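Sorting and Storing Chopsticks in a Shared Kitchen
Student project report, Household Systems module
Mahfuz Seneviratne
11 Jun 2023

12 shares | 4 comments

1. Purpose

The project looked at how chopsticks are put away in a small kitchen used by several people. The starting complaint was simple: mixed pairs. Sticks of different length and finish go back into the holder together, and whoever eats next has to search for two that match. The report covers the sorting surface, the order of work and the choice of holder. Washing and drying were left to the Benik report from February.

2. Sorting surface

A plain, light-colored cloth works better than a bare counter. Chopsticks roll on hard stone and are hard to tell apart on a brown or patterned top. Laid flat on light blue, the red handles and the plain wood separate at a glance, and thin tips remain easy to see. Sticks should lie with a gap between them until they are matched. A crossed pair tends to be picked up as one item, even when the two do not belong together.

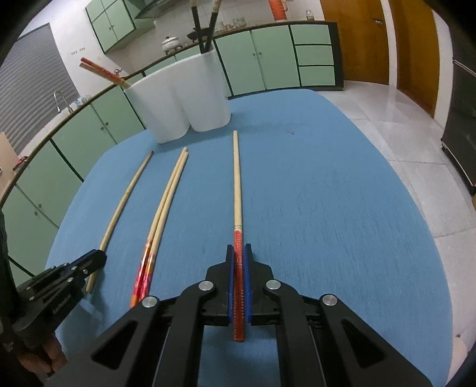 3. Order of work

3.1 Take everything out of the holder. Sorting around sticks that are still standing leads to missed pairs.

3.2 Group by finish first, then by length. Printed handles are matched by pattern as well as color — two reds are often not the same red.

3.3 Check the tips. A stick with a split or rough tip is set aside with its partner.

3.4 Put single sticks in last, so that they do not break up the matched groups.

In a written log of 300 returns to the holder, more than 200 were made one stick at a time. This supports step 3.4 and suggests that most mismatching happens at the moment of return.

4. Holder

Two designs were compared on paper, here called Gough and Nerura after the suppliers' lists they came from. Gough is a single wide cup. It is quick to fill, but the sticks fan out in all directions and pairs drift apart. Nerura is divided in two, which lets one side be kept for chopsticks only. The divider helps only if users agree on what goes where. Once spoons and chopsticks share a side, the benefit is reduced.

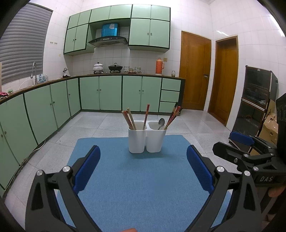

Figure 2. Two-compartment holder at the far edge of the mat, with a spoon in the right side.

5. Remaining work

Labels for the two sides have not been tried. The Multside cup, which is narrower, should be tested with the longer sticks — these may make it tip. The log should also be repeated with fewer pairs in use.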